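A student project that starts with picking things up

The robotics club at Praltdale College meets on Saturdays during term, and by ten in the morning the kettle has usually been on twice. It is a small club with 19 members, most of them in their first or second year, and for most of this year they have been working on one thing. They want a robot arm to do ordinary jobs at a table, and they are teaching it by doing those jobs themselves, over and over, with grippers held in the hand.

The project is called Kekana. We spoke to two of the students who run it, along with the lecturer who looks after the club. They asked not to be named, as the work belongs to the whole group, so they appear here by what they do. One student looks after the grippers and mends them. The other keeps the recordings in order.

We began with how the project got going. The lecturer said the club had spent the year before on a line-following competition and had done well enough, but interest had dropped off towards the end.

"They'd all built the same buggy," the lecturer said. "By the spring they knew what it could do and they were bored with it. I asked them to come back after the summer with something they didn't know the answer to."

What they came back with was a short list of kitchen and desk jobs, written on the back of a timetable. It included putting bread on a plate, moving small metal parts from one tray to another, folding a tea towel and closing a lunch box. The tea towel was dropped in the second week and hasn't been picked up again.

"I still think we should have kept it," said the student who looks after the grippers. "It was going badly, but everything was going badly at that point."

The first pair of grippers took most of the autumn to get right. The fingers come to a point and have soft ribbed pads on the inside, and a camera on the gripper sees the fingers and whatever lies in front of them. The person holding it squeezes to close the fingers, does the job, and opens them again. Each go is recorded from start to finish.

"You feel a bit daft to begin with," the same student said. "You're a grown adult picking up a slice of bread very slowly. Then after a while you stop noticing, and that's when your recordings get better, because you've stopped acting."

The pads have been the main source of trouble. The first set was too hard and small parts shot out sideways. The second set was too soft and tore at the tip. The present ones have lasted since before Christmas, though the student keeps a spare set in a sandwich bag and checks them at the start of each session.

"I check the tips first, then the trigger, then the cable," the student said. "If the trigger sticks at all I take it apart there and then. I used to leave it until the end, and we lost a whole morning's recordings that way. You could see the fingers lagging in every one of them."

Asked whether members are allowed to mend the grippers themselves, the student thought about it for some time.

"They're allowed to," the student said. "I'd just like to be in the room."

The recordings are where most of the hours go. A member may do the same job many times in a sitting, and every go has to be watched afterwards and either kept or thrown out. The student in charge of this showed us the list on a laptop. For the metal parts the group had made 115 recordings by the time of our visit and kept 100 of them.

"That's our best one," the student said. "The lunch box is nowhere near that. People forget which way round the lid goes and then they turn it over halfway through, and I don't want the arm to learn to dither."

What gets a recording thrown out? The student listed several things without having to look them up. The gripper might be held so low that the camera only sees the table. Somebody might stop in the middle to answer a question. The fingers might close on nothing, or the thing might be knocked and then picked up from where it rolled to. That last one caused an argument in the club which has not been settled.

"Half of us say you should keep those, because things do get knocked in real life," the student said. "I was on the other side. Now I'm not sure. I've started putting them in a folder of their own so that we can try it both ways."

The lecturer stays out of these arguments as far as possible. "I was asked to decide and I said no," the lecturer told us. "They've got the arm, they've got the recordings. They can find out."

The arm itself lives in a locked room at the other end of the building and is shared with two taught courses, so the club gets it for one afternoon a fortnight. This has shaped the project more than anything else. Members cannot sit with the arm and adjust it until it behaves. They have to collect what they need beforehand, train on it during the week, and then see what happens when their afternoon comes round.

"It makes you careful," said the student who keeps the recordings. "If I've let in bad ones I find out two weeks later, in front of everybody."

So far the arm can move the metal parts fairly well when they are laid out with plenty of space. It does less well when they are close together, and it has a habit of going back to a place where a part used to be. Bread is harder. The arm tends to press down before it closes, and a slice that has been pressed a few times is no use to anyone. The group buys the cheapest sliced loaf in the shop and gets through one each Saturday.

"White is better than brown for this," the student with the grippers said. "The brown one we tried had seeds, and they got into the ribs on the pads. I was picking them out with a pin."

There is some money behind the project, though not much. The college pays for the room and the basic parts. A local firm, Pumier, gave the club a box of spare bearings and springs, and has offered to let members use its workshop in the holidays. Everything else comes from a cake sale and from the club's subscription, which went up this year after a vote.

The students were keen to talk about the new members, who make up more than half the club. Nobody needs to have done any programming before they join. A new member is given a gripper on the first morning and shown how to hold it, and by the end of the session their recordings are on the list with everyone else's.

"When I joined we had to sit through three weeks of slides," said the student who keeps the recordings. "I nearly left. Now you get slides in week four, when you've got some questions."

The other student agreed, but said it had made more work. "They're hard on the equipment. They grip it as if it's going to get away. I tell them to hold it like a full mug."

We asked what a good session looks like. Both students gave much the same reply. Everyone turns up on time, the clocks on the grippers agree with one another, and nobody has to start again. They like to work by the windows at one of the big wooden tables, where the light is even on a dull day. Bright sun is a nuisance, as it throws hard shadows over the table, and they have been known to wait for a cloud.

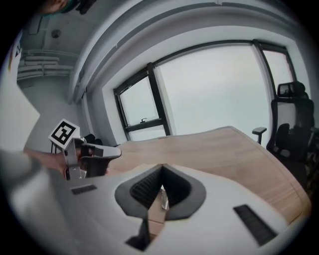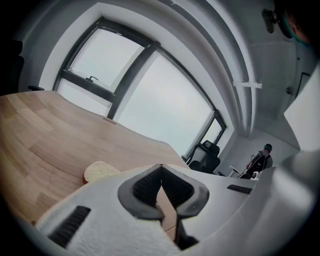
Work at the table by the windows.

What comes next

The club has entered Kekana for the student day at Prondham in July, where teams bring a project and run it in front of visitors. There is a prize, but the lecturer has told them not to think about it. The harder part will be the table. It will be a different height from the one they are used to, in a hall with different lights, and the arm has only ever worked in one room.

"We've started moving things about on purpose," said the student who keeps the recordings. "Different tables, different ends of the room, chairs in the way. I should have done it from the start. A lot of our early recordings all look the same, and I was pleased about that at the time."

The student with the grippers is more worried about the journey. The club will travel by minibus with the arm strapped down in the back, and the grippers will go in a padded box that has yet to be made. "I've drawn it," the student said. "I've got the foam. I just need somebody to lend me a decent knife."

They have not yet decided which jobs to show. The metal parts are the safe choice. The lunch box would please visitors more if it worked, and there is a group within the club that wants to do bread whatever happens. A vote is due before the end of term.

Both students will have finished their courses by the autumn, and they have begun writing things down for whoever takes over. The notes on the grippers run to several pages and include a drawing of the trigger spring, with the right way up marked on it. The notes on the recordings are shorter.

"Mine mostly says to watch them all the way through," the student said. "People watch the first few seconds and tick the box. The trouble is nearly always at the end, when they're letting go."

The club has an open morning on Sat 18 April, from ten until one, in the first-floor project room. Visitors can try a gripper and watch recordings being sorted. The arm won't be running that day, but there will be a film of it from the last afternoon session, including the parts that went wrong. Tea is free and cake is for sale.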